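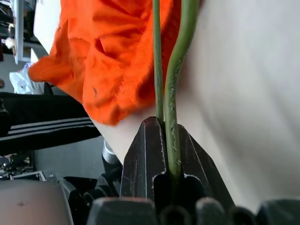
Whatever happened to the girl from Skakville?

I was up far too late one night in August, going through the channels with a cup of tea going cold next to me, and there it was, an old episode of Skakville. I must have been eleven or twelve when it was first on. We used to eat our tea in front of it, all of us on one settee, and my mum would pretend to be reading the paper and then laugh before any of us did.

If you never saw it, it was a comedy about a family who run a driving school in a town where everybody already knows how to drive. It sounds thin, and I suppose it was, but it ran for 4 series and I loved every daft minute. The one I loved best was Dilly, the younger daughter, played by Mei-kuen Peng. She had this way of waiting a beat too long before she answered the grown-ups, and she got more out of that pause than some of them got out of a whole page of lines.

So of course I went and looked her up, and that was my evening gone. She was 16 when the show finished. She did one film after it, a rather gloomy thing called Posetti, in which she plays a hotel maid who sees something she shouldn't. I watched it the following night and it's slow, I won't lie to you, but she's very good in it and there's a long bit on a staircase that I keep thinking about. Then came a small part in a hospital drama, two episodes, and after that nothing at all.

She gave up acting and trained as a speech therapist, and she's been doing that in Clornow ever since. I found an interview she gave to a little fan newsletter some years back. They asked whether she missed it and she said she missed the catering. She also said that Pui-shan Ko, who played her mum, still rings her on her birthday and stays in character for the first minute of the call, which made me well up a bit at one in the morning.

I do wonder what it's like to have all of that behind you before you can vote. My own cousin was in a cereal advert when he was six and he brought it up at his wedding - twice!

Anyway, there are 34 episodes altogether and I'm up to the ninth. The theme tune is still dreadful. The one with the caravan is better than I remembered, and the Christmas special is worse, mostly down to the uncle. If anybody has the second series on tape with the adverts left in, please do leave me a comment, I'd love to see them again.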